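Unit 6: Planning and budgeting for a manipulation cell
Handout to accompany the second lecture on equipment

6.1 Scope

The previous handout dealt with choosing an arm by payload and reach. This one covers everything that has to be bought, borrowed or built around the arm before it can do useful work, and how to set that out in a request that a purchasing office will accept. The running case is cabinet opening: an arm with a two-finger gripper has to open a door by its handle and leave it open far enough for a second task inside.

Prices are in pounds and exclude VAT. They are the figures used for the coursework and should be used in your own sheets so that answers can be compared.

6.2 Fixed and running costs

Split the request into two columns from the start. Fixed costs are paid once: arm, controller, gripper, mounting plate, guarding, test furniture. Running costs recur: finger pads, replacement hinges and handles, software licences, calibration, electricity, technician time.

Students tend to put test furniture under fixed costs. For door work this is wrong. Hinges loosen, handles pull out of their screws, and panel edges chip where a finger has caught them. A test cabinet in daily use should be treated as a consumable with a known life.

Coursework figures:
Gripper, Jendex two-finger, parallel: 1507 each
Test cabinet, Virág, flat pack, one door: 276 each
Finger pads, set of two: 90
Simulation licence, Zesora, one seat, one year: 465

The arm itself is left out of the table. It is already owned by the department and is charged to projects through the booking system. Enter it as a zero line with a note, so that the reader can see it has not been forgotten.

6.3 Simulate before ordering

A simulated cell costs one licence and a person's time. It answers some of the questions that decide what is bought, and it should come before any order is placed. The questions worth putting to it are:

Does the gripper open wide enough for the handle?
Can the arm follow the arc of the door without reaching a joint limit?
Where must the base stand in relation to the cabinet?
How much clear floor is needed with the door open?

The first question looks trivial and is the one most often got wrong. The stated opening of a gripper is measured between bare fingers. Pads reduce it on both sides. The handle is also seldom met square on, and a bar taken at an angle needs more room than its diameter suggests. Check the opening with the pads fitted and the handle at the worst expected angle, then compare that with the data sheet.
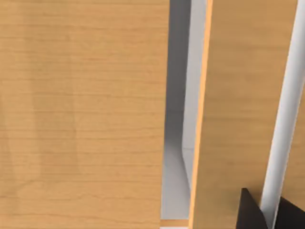 Fig. 6.1 Simulated cell, close view. Black gripper fingers spread on either side of a white rod, with wood-grain panels behind.

Clearance behind and beside the fingers matters as much as the opening between them. A finger that fits round a bar may still touch the panel face before it has closed. Where the model shows contact, there are three remedies, with very different prices: a change of approach angle (no cost), slimmer fingers (workshop time), or another gripper (1507 again). Try them in that order.

What simulation will not settle is friction, hinge stiffness and wear. Rendered surfaces carry no information on grip. Do not use a simulated success rate to justify leaving out the pads or the spare cabinet.

6.4 Worked example

Project Pakska asks for one gripper, one simulation seat for a year, two cabinets and three sets of pads.

Gripper: 1 × 1507 = 1507
Licence: 1 × 465 = 465
Cabinets: 2 × 276 = 552
Pads: 3 × 90 = 270
Total: 2794

Of this, only the gripper is a fixed cost. The remaining 1287 will come round again if the project is renewed, and the request should say so. A sponsor who has seen a single total of 2794 will expect the second year to be nearly free.

Note that the second cabinet is held in store and is not assembled until the first is retired. Buying both together avoids a change of pattern between batches – a different hinge position means measuring the door arc again and repeating the base placement study.

6.5 Order of purchase

1. Licence. Nothing else is ordered until the opening and reach questions have been answered.
2. One cabinet. Measure it and correct the model. Catalogue dimensions are not accurate enough for handle position.
3. Gripper and first set of pads.
4. Second cabinet and remaining pads.

Allow for the financial year. Goods must be received, not merely ordered, before the accounts close, so an order raised in March is at risk. Licences are simpler, but the year runs from activation on some contracts and from invoice on others. Read the terms before choosing a start date.

6.6 Exercise

Prepare a one-page request for the same task with two grippers in parallel use. State which lines double, which do not, and which depend on whether the two arms share a cabinet. Give first-year and second-year totals separately. Attach one view from your own model showing the fingers at the handle, with the pads included in the geometry.

Submit through the course page before the next practical. Sheets without a second-year total will be returned unmarked.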